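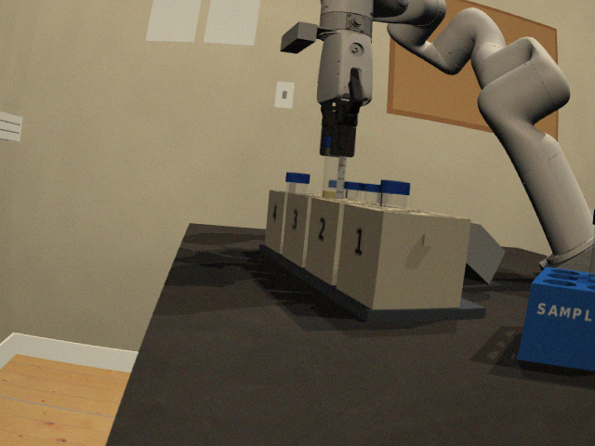

**M. Huamán**

An die Mitglieder der Liste »Notenleihe«

Betreff: Re: Leihfristen und Versand von Orchestermaterial ab August

Sehr geehrte Damen und Herren,

zu der am Dienstag über die Liste eingegangenen Anfrage nimmt die Leihstelle Statora wie folgt Stellung. Die Anfrage ist zum besseren Verständnis nochmals beigefügt.

> Sehr geehrte Kolleginnen und Kollegen,
>
> unserem Orchester liegt die neue Leihordnung vor. Nach § 5 beginnt die Leihfrist mit dem Tag der Absendung. Bei einer Lieferung in die Außenstelle Pruruvska gehen uns dadurch regelmäßig mehrere Probentage verloren. Wir bitten um Auskunft, ob die Frist in solchen Fällen ab Eingang gerechnet werden kann.
>
> Ferner ist uns unklar, ob Bleistifteintragungen in den Streicherstimmen vor der Rückgabe vollständig zu entfernen sind. Bisher wurden Strichbezeichnungen auf Wunsch der nachfolgenden Ensembles häufig belassen.
>
> Mit freundlichen Grüßen
> Notenwart, Kammerorchester Mudalov

**1. Beginn der Leihfrist**

Die Leihfrist beträgt unverändert sechs Wochen. Für Sendungen an Außenstellen wird sie künftig ab dem Tag des Eingangs gerechnet, sofern der Empfang der Leihstelle am selben Werktag per E-Mail bestätigt wird. Geht keine Bestätigung ein, bleibt es bei der Berechnung nach § 5. Eine Verlängerung ist einmalig möglich und vor Ablauf der Frist zu beantragen. Liegt für dasselbe Werk bereits eine Vormerkung vor, kann dem Antrag nicht entsprochen werden.

**2. Eintragungen**

Strichbezeichnungen und Atemzeichen in weichem Bleistift dürfen in den Stimmen verbleiben. Zu entfernen sind Kürzungen, Sprünge, Namen der Mitwirkenden sowie sämtliche Hinweise auf Probentermine. Eintragungen mit Kugelschreiber, Farbstift oder Textmarker gelten weiterhin als Beschädigung. In Dirigierpartituren sind alle Eintragungen zu tilgen. Klebezettel bitten wir vor dem Verpacken abzulösen, auch aus den Bläserstimmen.

**3. Vollzähligkeit**

Jeder Lieferung liegt ein Stimmenverzeichnis bei. Es ist bei Empfang zu prüfen und unterschrieben mit dem Material zurückzusenden. Der Bestand umfasst derzeit 1190 Werke. Fehlende Einzelstimmen fallen daher mitunter erst bei der nächsten Ausleihe auf, und die Zuordnung ist dann erheblich erschwert. Für nicht mehr lieferbare Ausgaben wird eine Ersatzkopie nur mit Zustimmung des Verlags angefertigt.

**4. Verpackung**

Partituren im Großformat sind liegend und mit fester Zwischenlage zu versenden. Gerollte Sendungen werden nicht angenommen. Bei einem Wiederbeschaffungswert über 1000 Euro ist eine Transportversicherung durch das entleihende Ensemble abzuschließen.

Die geänderte Fassung von § 5 tritt im August in Kraft. Bereits laufende Ausleihen sind davon nicht betroffen. Rückfragen richten Sie bitte schriftlich an die Leihstelle und nicht an die Liste, soweit sie einzelne Vorgänge betreffen.

Mit freundlichen Grüßen

Leihstelle Statora
Orchestermaterial und Fernleihe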